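Main page Random Workshop pages Parts lists Talk History Log in

Plirkia bin picker

The Plirkia bin picker is a shared-workshop build in which an industrial robot arm takes mixed household objects out of a metal bin, one at a time, and puts them in a second bin. It is named after Plirkia, the members' workshop where it was put together. Work on the software is ongoing. The mechanical side is considered done, more or less.

The build is known among members mostly as "the picker". Older pages on this wiki call it the Gomen arm, after the control program, see Software. Same machine.

Background

Plirkia had wanted an arm for years. Earlier attempts were hobby arms made with printed joints and model servos, and all of them had the same trouble: the joints sagged, the gripper came down in a slightly different place each time, and any grasping program written for them ended up being a program for correcting sag. Two of these arms are still on the shelf by the laser cutter. One has been turned into a lamp.

The KUKA arm came secondhand, with its controller and teach pendant. Cost was split between members by subscription over one winter. Delivery was in March, on a Thursday, and the controller cabinet would not go through the side door, so the frame of the door came off. Put back since.

First plan was a drink-serving arm. Dropped. Second plan was to tend the small mill, dropped too as the mill is used maybe twice a month. Bin picking was the third plan and it stuck, chiefly as it needs nothing but an arm, a hand, a bin and some junk.

Construction

Table. Wood, built in the shop. The first table was too light and walked a little on the carpet whenever the arm stopped hard. The present one is heavier.

Bins. Sloped inner walls. The slope matters: objects slide toward the floor of the bin and away from the corners where the fingers can't get in. Straight-walled plastic crates were used at first and about a third of all failed picks were something wedged upright in a corner.

Clamping. The bin must be clamped. A loose bin shifts when a finger touches the wall, and after that every position the program has stored is off by the same amount and it will keep missing to the same side. This was misread as a camera fault for seven weeks.

Hand. Built by members, metal fingers, small boards mounted right on the hand. Boards were moved there from the controller side to shorten the sensor wires, which were picking up noise. The downside is that they are out in the open. A cover has been drawn and not made.

Cabling. The part of the build that took longest, by far. The last joint turns a long way in both directions and anything tied down tight gets pulled out of its plug. Present rule is to leave a big loop at the wrist, tie only at the joint housings, and run the hand through its whole range at the slowest speed before each session with someone watching the loops. A cable that rubs gets moved, not taped. Three sets of plugs were lost before this was written down.

Software

The control program is called Gomen. It runs on an ordinary desktop PC and talks to the robot controller, which does the real motion. Gomen picks the target, works out an approach from above, sends it, closes the hand, lifts, checks the fingers for load, and moves over to the second bin. If there is no load it goes back and tries again. After four misses on one object it picks another.

The part that chooses where to grab is a separate piece named Akpalu. It was writen later. Earlier versions of Gomen just went for the highest point in the bin, which works fine for blocks and badly for nearly everything else. Akpalu scores a number of possible grips and takes the best one. Score is made up of:

- how flat the two sides are where the fingers would land
- how far the grip is from the middle of the object
- how much free room there is next to it for the fingers
- a penalty for being near a wall

The wall penalty was set very high after the dent (see Incidents) and is generally thought to be too high now. Objects lying along the wall get left until last.

Speed is capped in Gomen and again on the pendant. Members are asked not to lift the cap on the pendant "just for one run".

Test objects

The object set is kept in a tub under the bench. No fixed list. Rule is that an object must be cheap, must not be glass, must fit the hand some way round, and must be something a person would pick up without thinking. There are 249 entries in the object log, though a fair number of those are the same thing entered twice under different names, and some have gone home with people.

Difficult objects are a matter of argument. Soft things are easy to grab and hard to let go of cleanly. Round things roll when the first finger touches. See-through things are badly measured by the depth camera, which gets the surface behind them, or nothing. Flat things are the worst, there is no side to hold and the fingers have to come down almost to the floor of the bin.
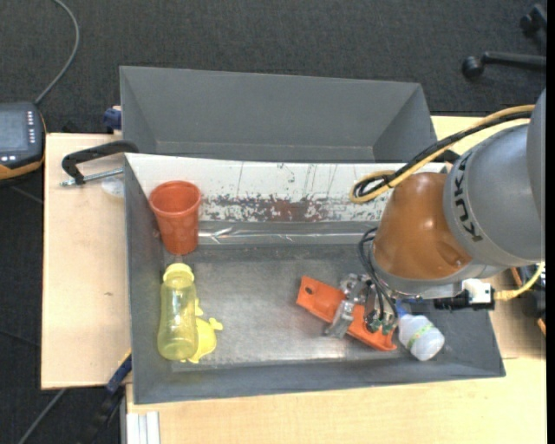

Mixed loads are the standard test, and the log scores them by how many tries the whole bin takes. Single objects tell you little. A load is tipped in by hand and not tidied, so that things end up lying over and under each other, and a load counts as fair even if one object blocks another. In a load with a flat orange plastic part, a small white bottle, an orange cup, a rubber duck and a translucent yellow baby bottle, the duck lies partly under the baby bottle, and going for the duck first would drag the baby bottle along with it. Akpalu has no idea of "under" as such. It only sees that there's not much room for the fingers. Usually comes to the same thing. The hand over the flat part is a harder case, as a part with a hole in it can be gripped across its middle or hooked at the hole and Akpalu does not know about holes either.

Results are logged by load. The log passed 3,000 picks last winter, counting misses. Early entries are not much use for comparison, different hand, different table, and whoever was there wrote down what they felt like. A run of 100 picks with the present hand is the one usually quoted, 81 lifted on the first try, but that set had no flat objects in it and the talk page is right to complain.

Incidents

The dent. An early version of Gomen had bin height entered in the wrong units and the hand was driven into the side wall. Slow speed, no injury. One finger bent, one bin dented, the bin was replaced.

The carpet. An office chair was rolled back over the pendant cable and the plug was pulled half out, which the controller takes as an emergency stop. Chairs are now supposed to stay on the far side. They don't.

The stop button. Works, tested at the start of each session. Noted here because someone asked.

Related builds

Skarkeretti is a smaller version made by one member at home, in a garage, with a desktop arm and a baking tray for a bin. It runs a cut down Gomen and an older Akpalu. Much slower and can lift nothing heavier than a tennis ball, but it's quiet enough to run at night and has been handy for trying changes before they go on the big arm. The wall penalty was first tuned on it, which may be why it is wrong for the larger bins.

A conveyor in place of the second bin has been talked about. Not started.

Status

In use most weeks. Wanted: a cover for the boards on the hand, a better way to handle see-through objects, and somebody to merge the duplicate entries in the object log. Page needs a wiring diagram. The old one is for the previous hand, do not follow it.

See also: Robot arm safety sheet, Booking the back bench, Printed arms (old), Depth cameras

Comments (4)

tinsnip
Good page. The bit on units should be in bold. I did the same thing on mine at home with a much smaller arm and still broke a finger (the robot's).

m_orrery
What are you using for the cable ties at the joints? Velcro ones crept on us and the loop slowly got smaller until it pulled tight. Ended up with wide rubber straps.

bench4
Re: see-through stuff, we dusted ours with talc for the first round of tests. Cheating, but it told us the grip was fine and the camera was the problem. Wipe the bin after or your fingers slip on everything.

tinsnip
@m_orrery seconding rubber straps. Also mark the cable with a paint pen where it leaves the strap, then you can see if it has crept.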